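Notes on Teleoperated Demonstrations, Simulated Yard Series
2018-12-16
Filed under: Teleoperation, Data Practice

The present entry records the conduct of the autumn demonstration series and sets out the practice I intend to follow when work resumes in February. It is written principally for colleagues at Cundholm who will share the operator's station next year, although other readers of this site may find portions of it useful. The views expressed are my own.

The series comprised 489 accepted demonstrations of a two-arm handling task, all performed by remote control in simulation. The operator holds one hand controller for each arm and wears a headset. Motion of the hands is passed to the simulated arms, and the state of both grippers is logged throughout. The stated target at the outset was 1,000 demonstrations. That figure was set before any of us had completed a full day at the station, and I do not propose to defend it.

Five operators took part. Ferenc Sipos and Eun-ji Chae carried the greater share of the sessions. Rosalind Crenshaw reviewed the recordings and decided which were to be retained. Hamisi Barasa maintained the scene library, known internally as Gunness, and I contributed sessions where the schedule permitted.

The task itself is easily stated. Each arm takes hold of one decorated egg, brings it up in front of the operator, holds it steady, and returns it. Both arms are to be active during the holding phase, and neither egg is to be released before the operator presses the pedal. The outdoor scene was used for the final portion of the series, the earlier sessions having been conducted against a plain gray background.
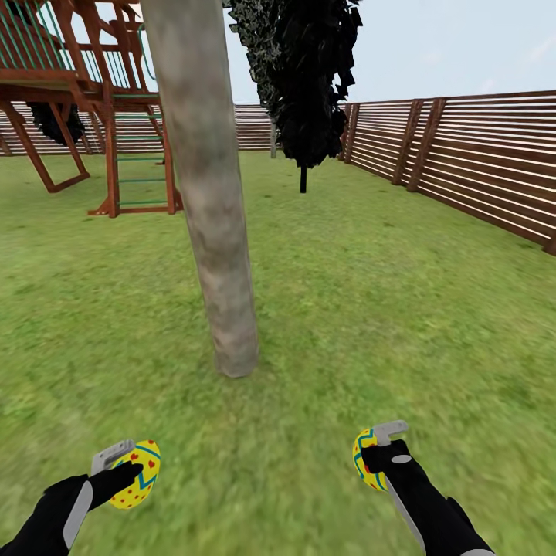
The principal difficulty lay in grip closure. The controllers supply no sense of force, and an operator who cannot feel the egg will tend to close the gripper further than the task requires. In the first week this tendency was evident in nearly every recording. Ms. Crenshaw's rule, adopted in the second week, was that the trigger should be drawn until the fingers first stop moving and then left alone. The rule is simple to recite and tiresome to observe over a long session. Mr. Sipos managed it better than the rest of us.

A second difficulty concerned the wrists. A human operator will rotate a wrist to look at the side of an object without intending to do so, and the recording preserves the movement faithfully. When the recordings were used for training, the learned policy reproduced these idle turns at odd moments, including during the return phase. We considered filtering them out. Mr. Barasa was of the opinion that the operators should be corrected in preference to the data, and after some discussion this view prevailed. Operators are now asked to settle on one orientation for each egg before the holding phase begins. The two arms need not match.

The matter of session length was also reviewed. Sessions were initially fixed at 13 demonstrations without a pause. Ms. Chae observed that her last two were consistently slower than those before them, and the logs supported her. The number was reduced to 11, with a rest to follow. I recommend that this limit be retained, and that it be applied to experienced operators as well.

Some further points for the February sessions:

Calibration is to be repeated whenever the headset changes hands, even where the next operator is of similar height.

Recordings abandoned midway should be saved and labeled as abandoned. Several were deleted this autumn, and Ms. Crenshaw has asked that the practice cease.

The operator's written remarks belong in the session log. Remarks sent by e-mail have in three cases been lost.

The Medve controllers are to remain paired with the left station. The Pravby set drifts slightly in yaw after extended use and is awaiting replacement straps in any event.

Whether the accepted demonstrations are sufficient for the holding phase remains under review. Early training runs show the left arm performing more consistently than the right, for which I have no satisfactory explanation. All five of us are right-handed. Mr. Barasa suspects a delay in one of the controller channels and will examine the timestamps after the holiday.

Requests for station time in February should be directed to Ms. Chae, who keeps the schedule.

Vilmos Szalai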